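Watport Kraft Table Roll, Heavy Grade: Review

Posted Apr 22, 2021

Brown paper is the cheapest work surface protection available, and most of it is sold with no useful specification beyond width. The Watport Heavy Grade roll is marketed for benches, craft tables and packing stations. I bought one at retail price in March and have used it daily since then, mainly under glue, light assembly and sorting work.

What is in the box

One roll on a rigid cardboard core, two plastic end plugs and a folded instruction sheet. The end plugs fit the Chevalier under-bench dispenser without modification. They do not fit the older Plonow wall bracket, which has a narrower spindle. Watport does not mention this on the product page. The core itself slides over the Plonow spindle with the plugs removed, but the roll then sags at one end and the paper feeds at a slight angle.

Listed length is 118 feet. I did not unroll it to check.

Flatness

Curl is the main complaint with any roll paper, and the Heavy Grade is stiffer than most, which makes curl worse at first. A sheet cut from the outer layers lies flat after a few minutes under weights at the corners. Reverse-rolling the sheet loosely around a mailing tube before use shortens the wait. I expect the inner layers to be more stubborn, as the radius is tighter there, but I have not reached them yet.

A single sheet on a smooth white tabletop can slide when pushed from one edge. Two strips of low-tack tape along the back edge are enough to hold it. Full perimeter taping is unnecessary and traps air under the middle.

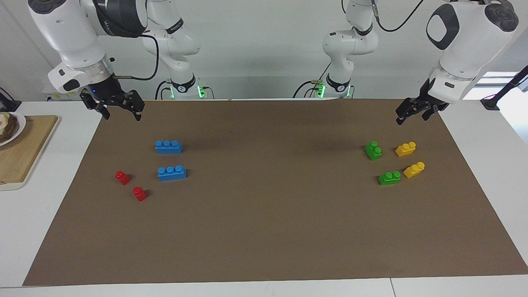 Large brown paper sheet on a white table, with toy bricks in two groups.

Surface and contrast

The face side is smooth with faint machine lines. The back is slightly rougher and takes pencil better. Small parts in bright colors stand out well against the brown. Clear parts and bare brass do not, and for those I still use a white mat.

Glare is low on both sides. Under a desk lamp at a shallow angle the face side shows a weak sheen – noticeable when reading fine pencil marks, otherwise not a problem.

Liquids

The paper is uncoated. White glue beads briefly, then soaks in and leaves a stiff spot. Drips wiped up at once did not reach the table. A puddle of water left standing for 53 minutes came through and raised the surface into ridges that did not flatten again. Thin oils pass through much faster. Anyone working with solvents or stain should look at the Skasalier poly-backed sheet instead, although it costs more and tears badly when cut by hand.

Cutting

A sharp utility knife and a steel rule give a clean edge. The Chevalier dispenser's serrated bar works if the pull is fast and level. A slow pull produces a ragged edge that runs off toward one side.

Verdict

Good stiffness, low glare, poor resistance to standing liquid. Recommended for dry work and occasional glue. Owners of the Plonow bracket should budget for a different holder – or buy the lighter Watport roll, which ships with narrow plugs.

Rating: 4 out of 5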